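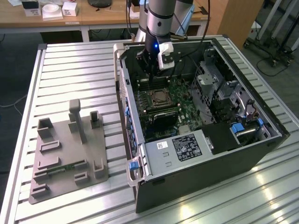 T. Gunnlaugsson
Technical writer, Orker

Last updated: Wednesday, December 23, 2020

4. Recording examples on the PC tower task

This section covers recording on the Maditska cell with the open desktop tower and the parts fixture. Complete the camera check in section 3 first. A full set for one task is 1000 examples, which most sites spread over several weeks.

4.1 Setting out the cell

1. Disconnect the tower from the mains. It stays unpowered for the whole session.
2. Lay the tower on its side on the slatted table, with the side panel off and the power supply towards the front of the table.
3. Place the fixture plate to the left of the tower, flat on the slats.
4. Seat the green board strip in the long slot in the middle of the plate. Press both ends down.
5. Move the arm to the start pose. The gripper should hang over the motherboard, clear of the memory slots and the drive cage.

Note: Check that the cables from the top of the arm run behind it. If one falls across the case, stop and re-route it before recording.

4.2 Recording

1. Open Ernico and choose the task name from the list. Do not type a new one.
2. Press Record and wait 2 seconds before moving.
3. Carry out the task at a steady pace. Small corrections are fine and should be left in.
4. Return to the start pose and press Stop.
5. Mark the example Good, Failed or Discard.

Use Failed when the task was attempted but not completed. Use Discard for anything that went wrong outside the task, such as a hand in view or a dropped connection. Failed examples are kept and used in training.

CAUTION: Do not reach into the case while the arm is enabled. Press Pause and wait for the Paused message in Ernico.

CAUTION: Do not push down on the processor socket with a closed gripper. The metal frame bends easily.

4.3 Between examples

Put the strip back in its slot. After every 4 examples, shift the tower slightly on the table, so that the set does not come from one position only. Leave the fixture plate where it is.

If the tower has been moved too far for the gripper to reach the drive cage, see 4.5.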